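We got to the Andmont motor fair a little after the gates opened and paid 5 at the door, parking included. It fills two halls and the yard between them. The new cars are in the first hall, and most people go there straight away.

Nedeo had the biggest stand, with the facelifted Husar in the middle of it. The back seat is better than in the old one and the trunk floor is now flat. The touchscreen is slow. I asked about a spare wheel and was told it is an option. There was a line of 40 people for the test drives, so we skipped that.
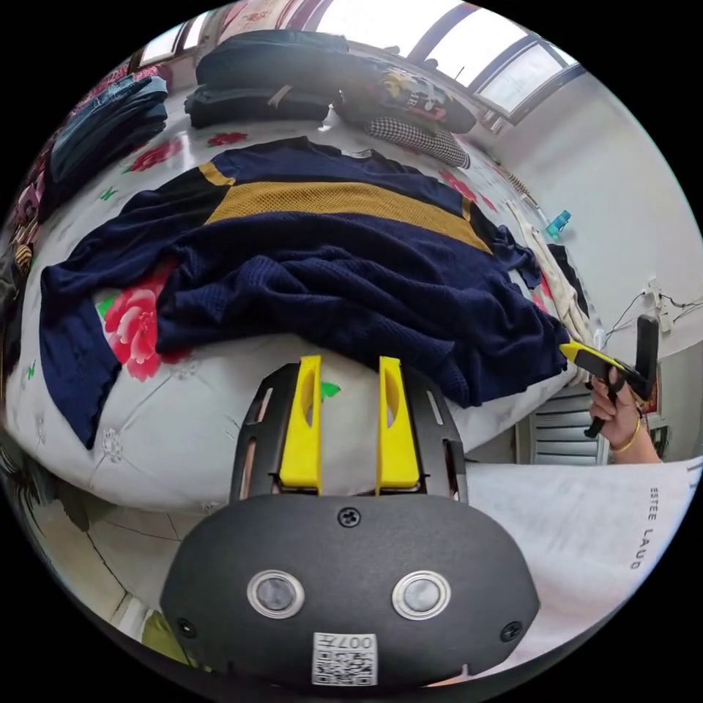 SHOWS & EVENTS

The second hall is used cars and parts, and we spent most of the day there. Plindivine brought small hatchbacks, all with service books on the dash. The cheapest was 3,367 with new front tires and a dent in the left rear door. The salesman, Sebastian Munteanu, let us start it and look underneath - there was surface rust on the exhaust and nothing worse that I could see. He would not move on the price, but offered a set of winter wheels for 88.

Food is in the yard and closes at three. Bring cash, as the card reader at the grill was down when we went. The parts sellers start packing up before four, so do that end first if you need something. We left with two wiper blades and a Husar brochure.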